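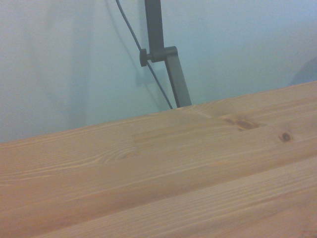
Written by Inna Prokopenko
Robot technician and writer of our pages for curious kids

Why Did the Robot Stop? The Story of a Knob and a Very Small Slip

Have you ever leaned on something that you were sure would hold still, and then felt it move just a tiny bit? Maybe it was a bike seat that turned under you, or a desk lamp that slowly bowed its head while you were doing your homework. It's a funny feeling, isn't it? Well, a robot I look after had a day a little like that last November, and I've been wanting to tell you about it ever since.

Our robot is called Sedis. Sedis is an arm, the kind that sits at a table and picks things up. Its job was to lift small blocks and set them down in a tray, over and over, all day long. It had done this 2,487 times without dropping one, and I will admit that I was rather proud of it (you would have been too!).

Then, just after lunch, Sedis reached down for the next block and closed its fingers on nothing at all. It tried again. Nothing again! After 2 misses in a row, Sedis is told to stop and turn on a yellow light, and so it did, and there it sat with its hand open, waiting for one of us to come over.

How does a robot know where things are?

You and I use our eyes, and we hardly think about it. Sedis uses a camera that is held up over the table on a metal stand. The camera looks down, finds the block, and sends a message to the arm that says, more or less, "Go this far forward and this far to the left."

But the camera has to know exactly where it is itself. Before we start work, we show it a card with black and white squares, and it uses the card to figure out how high up it is and which way it is pointing. Grown-ups call this calibration, which is a long word for "getting your bearings." After that, Sedis believes the camera has not moved. It never wonders about it, the way you never wonder if your nose is still in the middle of your face.

So what went wrong?

At first we looked in all the wrong places. I checked the fingers, because rubber fingertips wear smooth. They were fine. My friend Bohdan Onyshchenko, who wrote the program, read through it line by line with a big cup of tea, and that was fine too. We even cleaned the camera.

It was the stand. If you look at the photo at the top of this page, you'll find a gray metal stand behind the table, and a small black knob with ridges on its side. The knob tightens the joint where the two bars meet. Ours had worked itself a little loose. Every time the arm moves, the table gets a small shake, too small for you to feel with your hand, and lots of small shakes can turn a knob that hasn't been tightened properly. The upper bar had slid down by 12 millimeters, and nothing had told the camera.

Twelve millimeters is less than the width of your thumb! But to Sedis it meant that every block seemed to be somewhere it wasn't, and so the fingers closed on air right beside it.

How we fixed it

The first thing we did, before touching anything, was press the big red stop button. This matters a great deal, and I would like you to remember it. A robot that has stopped may only be waiting, and a waiting robot can start up again while your hand is in the way. The red button makes sure it stays put. Only a trained grown-up should go near the arm after that, and I still check the button twice.

Then Bohdan slid the bar back up, and I tightened the knob. We got out the card with the squares and let the camera find its bearings all over again. Sedis picked up the very next block – and I may have clapped.

Now we draw a thin pencil line across the bars at the joint. If the two halves of the line don't meet in the morning, we know something has slipped. Sedis also looks at the card by itself every hour, and turns on the yellow light if the squares aren't where they should be.

Something to try at home

Put a coin on the table and close one eye. Touch the coin with your finger. Now ask a friend to slide the coin a thumb's width to one side while both your eyes are shut, and try to touch it again without peeking. Your finger will go to the old spot, just like Sedis did!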